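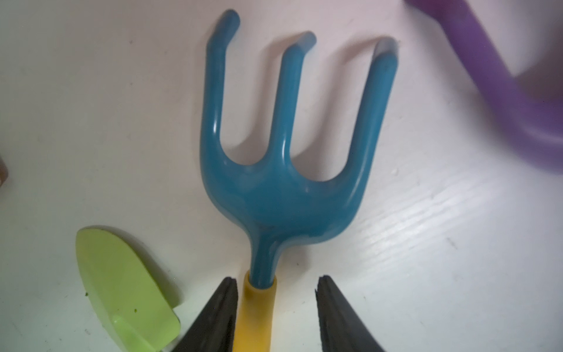
What makes garden soil form a hard crust after rain?

Raindrops break the small clumps at the surface into separate particles of silt and clay. The fine particles wash into the pores between the coarser ones, settle flat, and bind together as the water evaporates, leaving a dense layer a few millimeters thick over soil that may still be loose.

The layer is thin enough to be overlooked and strong enough to stop a carrot seedling. Growers on silt loam know it well. Growers on coarse sand may never see it, and those on heavy clay tend to see something different, a surface that shrinks and cracks as it dries and so lets seedlings up through the gaps. The soils most at risk sit between these, with a high share of silt, a moderate share of clay and little organic matter to hold the clumps together.

Uwe Stüber has worked on the problem for most of his career, first on sugar beet land and later on vegetable beds at a trial garden outside Toledo, Ohio. The garden lies on lakebed silt over clay and receives around 870 millimeters of precipitation in a year. The total matters less to him than how it arrives. A long drizzle delivers water in small drops that fall slowly and do little damage. A spring thunderstorm can deliver the same depth in a fraction of the time, in drops several millimeters across, and bare seedbeds take the full force.

"People look at the rain gauge and think they know what the soil got," Stüber says. "The gauge gives you depth. It gives you nothing on energy."

Two processes are at work when a drop lands. The first is mechanical: the impact knocks particles loose and throws them outward. The second is called slaking. When a dry clump is wetted quickly, water enters from all sides and traps air in the middle. The pressure of that air rises until the clump bursts. A clump that is already moist holds less air and wets more gently, so it survives longer. The same storm can therefore seal a powder-dry bed and leave a damp one largely intact.

A third process depends on chemistry. Clay particles stay grouped when the water around them carries enough dissolved calcium. Rainwater carries very little, and it dilutes what is there. Where sodium is high, from road salt or softened tap water, the clay disperses even without impact. Gypsum helps in that case by supplying calcium. On soils without a sodium problem it usually does much less, a point that bag labels do not always make clear.

Stüber measures crust strength with a pocket penetrometer, a spring-loaded rod pressed into the surface until it gives way. On the untreated beds at Toledo, the mean reading five days after a simulated storm was 306 kilopascals. Beds with a surface layer of sieved leaf compost averaged 177. The emergence of onions, which come up as a thin bent loop with little pushing power, followed the same order. Peas hardly responded to the treatment. A pea shoot has a larger seed behind it, and it can lift a plate of crust and come up beneath the edge.

Timing complicates these figures. A crust has almost no strength while it is wet. It hardens as it dries, and a reading taken on the second day can be a small part of one taken on the sixth. Comparisons between gardens are of little use unless the moisture content is reported with them, and it often is not.

The colleagues at Ernumthorpe who shared the rainfall simulator with Stüber used a different approach. They left the soil alone and varied the seedbed. Part of the ground was raked to a fine, even tilth, the finish most gardening books recommend. The rest was left with clumps up to the size of a hazelnut. The fine beds sealed first in every run. The rough ones shed particles into the hollows between clumps, and those hollows sealed, but the high points stayed open and continued to take in water. Small seed was harder to place at an even depth in the rough beds, and lettuce stands were patchy as a result. The group now suggests a fine strip over the seed row only, with coarser soil between rows.

Watering equipment matters too. A can held high with a coarse rose produces drops large enough to start sealing. A fine rose held low does not, provided the water goes on slowly. Stüber tested two hose-end heads under the names Batix and Cuder. The Cuder, with the smaller holes, left a visibly more open surface at equal depth of water. It also clogged on well water and needed cleaning after each bed.

Once a crust has formed, the options are limited. Before emergence, light sprinkling each day keeps the layer soft enough for shoots to pass. After emergence, the surface between rows can be broken to a depth of one or two centimeters with a hoe or a hand cultivator, when it is dry enough to crumble but before it sets hard. Working it wet smears the particles and makes the next crust denser. Going deeper brings up fresh weed seed and cuts shallow roots, with no gain in water entry.

The longer remedy is organic matter near the surface. Fungal threads and the gums produced by bacteria hold clumps together, and both need a steady food supply. Digging compost in to spade depth dilutes it through soil that was never going to crust. At Toledo it is applied at 200 grams per square meter, dry weight, and raked into the top two centimeters each January thaw. The effect on crust strength fades within a season if applications stop.

Mulch works faster, since it takes the impact itself, but it cannot cover a freshly sown row of small seed. Stüber has tried row cover fabric as a substitute, laid flat and pinned at the edges. It breaks up large drops and can stay on until the seedlings show. The trial has run for two seasons, both with mild springs, and he is waiting for a wet one before he reports the numbers.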